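Print this page | E-mail this page

August
By the Eynon editorial office

Working rules for two-armed machines in the home

Flultley has issued a household code for robots that handle laundry. The head of its standards office met Eynon to explain what the code requires of operators.

"A home is a shared workplace," the head of standards said. "The rules must hold among chairs, cushions and clothes, as they would in a laboratory." The code allows two arms to work at one drying rack, provided that each keeps to its own side and grips cloth only. 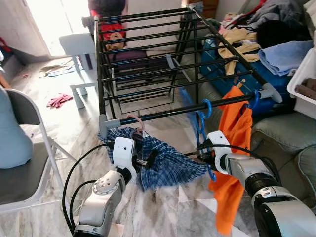
Mikari took a different view during the consultation, arguing that a fixed division of the rack slows the work and that a shared zone with a lower speed limit would be as safe. The office has agreed to review the point after 70 supervised sessions.

Asked about grip force, the head of standards was firm. "Hangers differ in strength, and so do fabrics. The operator sets the limit before the first garment is touched, and records it." 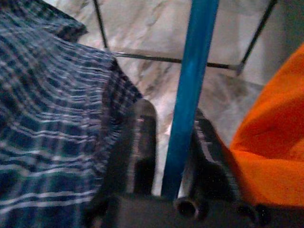

Limits may be changed only while both arms are at rest. Operators must also allow about 10 minutes for checks on cables and fingertips, and the log is to be kept with the machine. Potico will publish the form used for this purpose.

"We would like the form to be short," the head of standards added. "Long forms are not filled in."

Contact Eynon | Copyright Eynon | Back to top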